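4. Planner and arm arbitration

4.1 Starting point

The planner inherited from the previous year's project treated the two arms as one machine with a single queue. Each pick was planned, checked for collisions and carried out before the next was considered, so one arm always stood still. The aim of this part of the work was to let both arms plan at the same time and to stop them only where their paths would meet. The new module is called Gape and sits between the perception node (Udier) and the joint controllers.

4.2 Shared space

The tabletop is divided into 3 zones: left, right and a middle strip that both arms can reach. The outer zones each belong to one arm and need no locking. The middle strip is guarded by a token. An arm must hold the token before any link enters the strip, and gives it up when the whole arm, including the gripper fingers, has left again. The check is made against the swept volume of the planned path. An early version tested the gripper position alone, and this let the forearm cross the strip with no token held.

A request for the token carries the expected time in the strip. If both arms ask within the same planning cycle, the shorter job goes first. An arm that is refused waits at a hold pose outside the strip with its gripper open, and asks again on the next cycle. After 2 refusals in a row its request is moved to the front. Without this rule the arm with the longer reach to the cup could wait for a very long time.

4.3 Target selection

Udier publishes a list of fruit, each with a class, a position on the table plane and a confidence value. Items inside the cup are masked out by a fixed region around the rim, which is measured again whenever the cup is moved. Two berries lying close together are sometimes returned as one blob. The planner rejects any target whose outline is too wide for the open fingers and leaves it for a later pass — often the neighbour has been picked by then and the outline is correct.

The downward approach is fixed. Side grasps were tried in simulation and dropped, as they brought the wrist too near the table and the cable model was not good enough to trust.

4.4 Logging and replay

Every run writes the target list, both planned paths and all token events to one file. The replay tool, Prunditz, steps through this file at 30 cycles per second and draws the swept volumes over the overhead view. Most faults in Gape were found this way. The full log set holds 347 planning requests, and the replay of each is part of the regression test that runs before a change is merged.

One fault remains open. If Udier drops a target while an arm is holding the token for it, the token is released only when the path times out. The fix is to tie the token to the target identifier — this needs a change to the message format, and is left for the March release along with the move to the Firville message library.
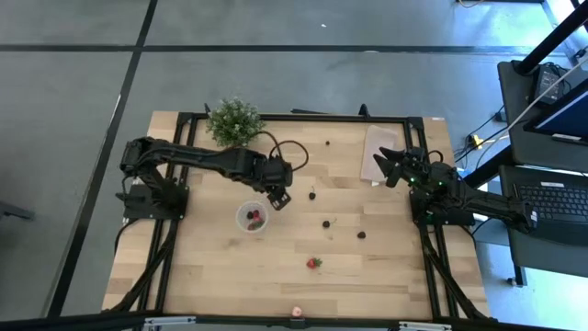
Figure 4.1: Both arms at the shared table, with the cup and loose fruit between them.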